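Course: Planning of Public Play and Sport Places
Handout for unit 2, Mareike Oltmanns

Surfaces and wheels

Last time we spoke about who uses a skate area. Today we look at what they ride on. Please read it before Saturday, because we will visit the bowl in Zillau and I will not repeat the basics there.

A skate surface has to be smooth, but it must also give grip when it is dusty. Concrete is the usual choice. It costs more at the start and needs little care later. Steel ramps are quick to put up, but they are loud, and neighbors complain first about noise. In Zillau the nearest house stands 158 meters away, and still there were letters.

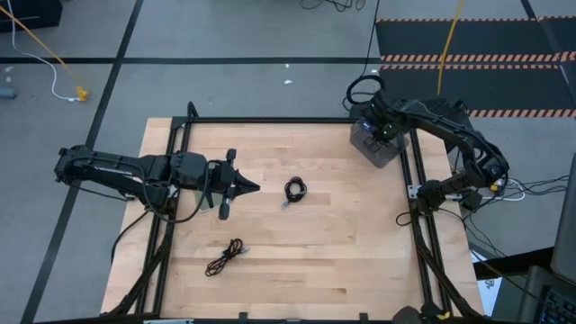
Fig. 1. Tabletop of narrow wood strips, with cables.

Joints are the weak point. A small wheel stops at a gap which a bicycle does not feel. Write down every joint you find during the visit, also the ones at the edge of the path.

Homework: the town gives you 3000 euros per year for upkeep. Decide how you spend it, and keep nearly 50 for signs. One page is enough. Ratree Mahawong will collect the papers.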